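Zandholm Tool Library, notes from the February members' meeting

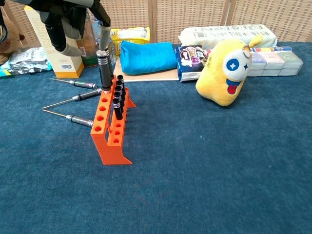

Screwdrivers and the orange stand

Friday, 7 pm, back room at Uten Street. I took the notes again, so if I've got something wrong about you, come and find me and I'll fix it. 25 of us signed in, plus two who came in after the coffee was gone and didn't sign anything.

We started late because the key safe had frozen shut and Arūnas Tamošiūnaitė had to go home for the de-icer. Last month's notes were approved with one change: the belt sander was donated by the Eide family, I had written that they borrowed it. Sorry, Eides!

Money. We have $2,532 in the account after paying the insurance. That's better than I was expecting (I'd been telling everyone it would be under two thousand, so ignore me). The heating bill hasn't come yet. Arūnas wants to put a chunk of it aside for a new pressure washer and I'm with him on that, the old one gets asked for every single weekend from April on and it leaks at the hose end. We agreed to get prices and look at them next time. No vote.

Late returns. This took up most of the evening, as usual. The list had 27 items on it, and the long ladder is out again with no name against it. I read out the items but not the people, which was what we'd agreed to do, though there was a fair amount of looking at shoes. Somebody suggested fines. Somebody else said fines would make folks keep things longer out of embarrassment, and I do think there's something in that, I once hung on to a library book for a whole year over ninety cents. In the end we voted to try a reminder text two days before a thing is due, and to leave fines alone until summer. Passed, with three against. If you changed your phone number, please tell me!

Hand tools. The screwdrivers, chisels and small pliers are going on the open shelf by the door, so you can take those without waiting for someone to unlock the cage. You still write them in the book. Yes, even one screwdriver. We talked for a while about whether people should be able to take a single driver or only a whole set, and it came out as singles are fine. The hex keys stay in the cage, we've bought those three times now.

Repair evening. The last one was packed and we ran out of chairs, so the next one moves to the hall at Batance if they'll have us. I'm calling them Monday. We need a second person who is happy with sewing machines, the line for that table was out the door, and I felt bad sending people home with their zippers still broken. Lamps and toasters are covered. No microwaves, please, we say this every time.

The hedge trimmer. Still making that noise. It's off the shelf until it's been looked at, so don't take it even if you find it, and if you're the one who put the wrong oil in it we would just like to know which oil.

Opening hours. Saturday mornings stay as they are. The Wednesday evening slot has been very quiet over the winter and there was a proposal to drop it, but the people who do use it come straight from work and can't make Saturdays. Kept until May, then we look again.

Other things. The drill bit drawer needs sorting and I have put my own name down, with room for one more. The sign outside has lost its Z. Someone left a green thermos behind in January and it's on the windowsill with, I'm afraid, whatever was in it.

To do before next time
Pressure washer prices: Arūnas
Call Batance about the hall: me
Reminder texts set up: me, with help
Find out who has the ladder: everybody

We finished at 9:10. Next meeting same room, same time, and I'll bring the big coffee pot.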